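The Green Spoon

My sister took the good knives and I got the drawer with everything else in it.
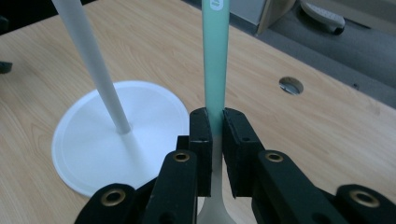 By Alina Toma
Fiction contributor, Pusstead Reader
October 22, 2019

When our aunt sold the house on Girwood, she gave us one afternoon to go through the kitchen. One afternoon! She'd cooked in there for 29 years, and she wanted it empty before the new people came by to measure for curtains. My sister walked straight to the knives, wrapped them in a beach towel and put them in her trunk. I was still taking off my coat.

So I sat down on the floor with the bottom drawer in my lap. You know the drawer. Corks, a whisk with one wire sprung loose, birthday candles burned down to stubs, a takeout menu from Bouvier that had been closed so long I'd forgotten I ever ate there. And under all of it, one mint-green handle.

I should say that I hated that thing as a kid. It was what came at you with the soup. If you said you were full, it went back in the pot and came around again, long green handle first, with my aunt somewhere behind it talking about school. It still had the little white oval label up by the end of the handle. She never peeled a label off anything in her life — she said if it broke she'd want to know who to yell at.

"You want that?" my sister said. "It's from the supermarket."

"I know where it's from."

"You can get one anywhere."

I put it in my bag anyway, with the handle sticking out next to my umbrella, and I rode the bus home like that. Mr. Bainbridge from downstairs was at the mailboxes when I came in. He looked at the handle, and then he asked if I was cooking tonight, and I heard myself say yes.

I wasn't cooking tonight. I had crackers and half a lemon. But now I'd said it, so I went back out to the Zudine market and bought leeks and potatoes and a chicken that was much too big, and I called my aunt from the checkout line to ask what went in first.

"Onion," she said. "Did you buy onion?"

I got out of line and bought onion.

She stayed on the phone the whole time it simmered, mostly complaining about the apartment. The elevator smelled like paint. The woman across the hall had a bird. Her new stove was electric and she didn't trust it, and she hadn't made soup on it yet, not once, and it had been 19 days. She said the number very fast and then asked me if I was stirring.

"I'm stirring."

"With what?"

I told her. She was quiet for a bit, and I could hear the bird going, all the way from across the hall.

"I was looking for that," she said. "I turned this whole place upside down."

I took Mr. Bainbridge his bowl and let him tell me it needed salt. Then I washed the spoon, dried it and stuck it back in my bag next to the umbrella, and I poured what was left of the soup into the biggest jar I had. The last bus to her side of town left at nine. I made it with my coat buttoned wrong, holding the jar on my knees with both hands.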